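### 4.2 Aufbewahrung von Bechern im Küchenbereich

Becher nehmen unter den Gegenständen des täglichen Gebrauchs eine Sonderstellung ein. Teller und Schalen werden in den untersuchten Haushalten fast durchweg im geschlossenen Schrank gestapelt. Becher dagegen verteilen sich auf mehrere Orte: das Schrankfach über der Arbeitsfläche, das Abtropfgitter, den Schreibtisch, bisweilen die Fensterbank. Die Erhebung in Utalbridge umfasste 106 Haushalte, von denen 60 mindestens einen Teil ihrer Becher hängend aufbewahrten. Der vorliegende Abschnitt behandelt nur diese Gruppe.

Insgesamt wurden dort 488 Becher erfasst. Gezählt wurde jedes Gefäß mit Henkel, das nach Auskunft der Bewohner für Heißgetränke verwendet wird, unabhängig vom Material. Henkellose Gläser und Thermobecher blieben unberücksichtigt. Bei Bechern, die während der Begehung in der Spüle standen, wurde der Ort notiert, an den sie nach dem Abwasch üblicherweise gelangen.

Für die Auswertung unterscheiden wir drei Bauformen:

- **Becherbaum:** ein senkrechter Mittelpfosten mit seitlich angebrachten Zapfen, meist in unterschiedlicher Höhe.
- **Stangenhalter:** ein Gestell mit waagerechter Stange, auf die die Henkel geschoben werden.
- **Hakenleiste:** eine Leiste mit Haken, an der Wand oder unter dem Hängeschrank verschraubt.

Die Hakenleiste kommt überwiegend in Eigentumswohnungen vor. Mieter nannten als Grund für freistehende Halter mehrfach die Bohrlöcher, die beim Auszug zu verschließen wären. Becherbaum und Stangenhalter lassen sich umstellen und werden auch tatsächlich umgestellt, etwa beim Backen oder wenn die Arbeitsfläche gewischt wird. In einigen Haushalten stehen beide Formen nebeneinander, ohne dass die Bewohner dafür eine bewusste Entscheidung angeben konnten. Häufig kam der zweite Halter durch einen Umzug oder als Geschenk hinzu.

#### 4.2.1 Belegung und Zugriff

Ein Becherbaum ist selten vollständig belegt. Die oberen Zapfen werden zuerst benutzt, die unteren bleiben bei kleinen Bäumen oft frei, vor allem dann, wenn hohe Becher auf der Arbeitsfläche aufstoßen würden. Hinzu kommt, dass benachbarte Becher sich gegenseitig behindern. Ein Becher mit großem Durchmesser beansprucht auch den Raum des darunterliegenden Zapfens, und wer ihn abnimmt, muss ihn zunächst anheben und dann zur Seite führen.

Beim Stangenhalter ist die Bewegung einfacher beschrieben: Der Becher wird in Richtung des freien Endes gezogen. Dafür besteht eine Reihenfolge. Der zuletzt aufgeschobene Becher hängt außen und wird zuerst entnommen, sodass die inneren Becher über längere Zeit unbenutzt bleiben. Thitima Khunthong hat in der Vorstudie in Zustevley vorgeschlagen, diesen Effekt als »Randnutzung« zu bezeichnen. Wir übernehmen den Begriff.

Abbildung 3 zeigt beide freistehenden Bauformen, links den Stangenhalter mit Metallgestell und Holzstange, daneben den Becherbaum aus Holz mit einem blauen und einem orangefarbenen Becher.

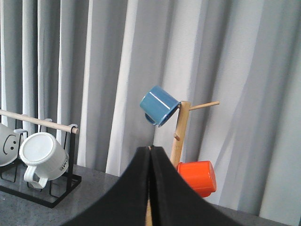
**Abbildung 3:** Stangenhalter und Becherbaum auf einer Arbeitsfläche.

Die Ausrichtung der Becher ist dabei weniger einheitlich, als die Bauformen erwarten lassen. Wie ein Becher am Zapfen hängt, ergibt sich aus der Form des Henkels, dem Gewicht des Gefäßes und der Neigung des Zapfens. Enge Henkel halten den Becher nahe am Pfosten, weite lassen ihn stärker kippen. In den Gesprächen wurde die umgekehrte Lage mit der Öffnung nach unten meist bevorzugt, weil sich so kein Staub im Becher absetzt. Auf die Wahl des Halters hatte dieser Wunsch nach Auskunft der Befragten keinen Einfluss.

#### 4.2.2 Feste Plätze

In einem Teil der Haushalte hat jeder Becher einen festen Zapfen. Diese Zuordnung wird nicht beschriftet und selten ausgesprochen, fällt aber auf, sobald ein Gast den Abwasch einräumt. Eine Bewohnerin gab an, sie hänge die Becher nach jedem Besuch wieder um. Farben erleichtern die Zuordnung erheblich. Haushalte mit verschiedenfarbigen Bechern berichteten häufiger von festen Plätzen als Haushalte mit einem einheitlichen Satz, bei dem die Becher untereinander austauschbar sind.

Von den 488 Bechern waren 102 einer bestimmten Person zugeordnet. Sie hingen bevorzugt an gut erreichbaren Stellen, am Baum also oben und zur Raumseite hin, am Stangenhalter am freien Ende. Becher ohne Zuordnung wanderten dagegen zwischen Halter, Schrank und Abtropfgitter. Einen Zusammenhang mit der Haushaltsgröße konnten wir nicht feststellen; dafür ist die Gruppe der Einpersonenhaushalte in Utalbridge zu klein.

Die Begehungen wurden von Jessie Cairns und Thanakorn Ratanaporn durchgeführt, die Kodierung der Gesprächsnotizen übernahm Lamai Phetsri. Abweichende Einstufungen betrafen fast ausschließlich Mischformen, etwa Gestelle mit Stange und zusätzlichen Haken. Sie wurden gemeinsam besprochen und der Bauform zugeschlagen, an der die Mehrzahl der Becher hing. Die Aufbewahrung im geschlossenen Schrank wird in Abschnitt 4.3 behandelt.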